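FOR IMMEDIATE RELEASE — 5/25/23

Brinotwood Opens Its Bin Room in Carnton

CARNTON — I've been running Brinotwood for long enough to know that people get oddly attached to a good plastic bin, and I'm one of them! So I'm really happy to say our new bin room in Carnton is open to the public starting today.

It's a simple idea. You borrow bins for a move, a garage clear-out or a closet you've been avoiding since December, and you bring them back when you're done. We have 2158 of them to lend, in three sizes, and the shallow ones (my favorite) are great for the stuff that ends up in kitchen drawers.

We've kept the colors bright so you can tell your kitchen things from your bathroom things across a crowded living room. I'm partial to the blue-greens myself — they look good even on a plain metal shelf.

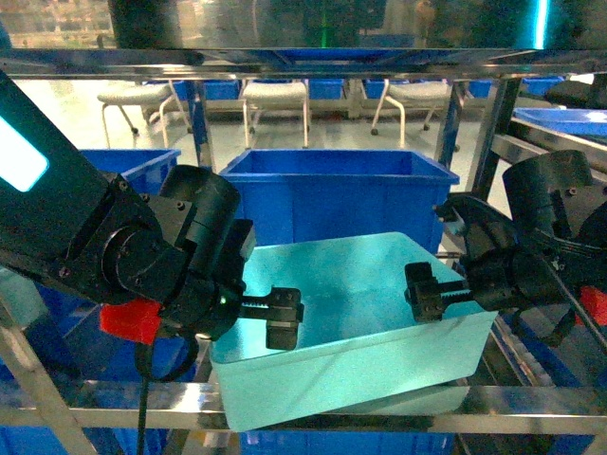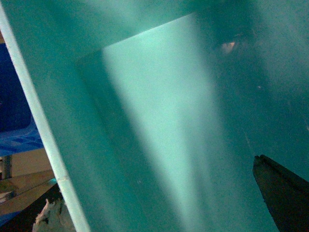

Bins at Brinotwood, Carnton: a pale cyan one on the steel shelving, with a deep blue one behind it (first photo), and a close look inside a teal container (second photo).

Loans run for two weeks, and you can add a third if the packing drags on, as mine always does. Please wipe the bins out before you return them. Labels are fine as long as they peel off, and we keep a roll of the easy kind by the door.

We're also taking orders for Skurum, our new line of bins to keep, and for the Văn shelf that goes with them. Both will be in the shop by December, and you can put your name down at the front desk or through the contact page on our website.

Press contact: Brinotwood front desk, Carnton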